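Reviews > Grippers > Safety and handling

Grutine three-finger hand, reviewed against our kitchen handling rules

Our rules for kitchen work set limits on closing speed, contact surfaces and cleaning intervals. Grutine ships the hand with its own handling guide, which covers the first two well and the third poorly. Force limits are set per object class, and the factory value for thin dishware is low enough to leave alone.

Dishwasher racks are the harder test. Our rule is that a fingertip approaches a dish between the tines and never presses a wire — the guide permits light wire contact, and I would strike that line.

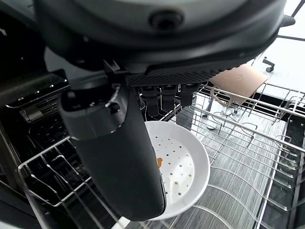
Dedetel wrote in to say that a soiled dish should count as a cleaning event for the fingertips, whatever the timer says. The guide counts only cycles: a wipe every 50 grasps, a full pad inspection at 500.

I agree with that and have marked the guide down for it. The log export is plain text and records every force override, as an audit needs. Recommended, with the cleaning section rewritten before use.

We use cookies to remember your settings. Accept | Manage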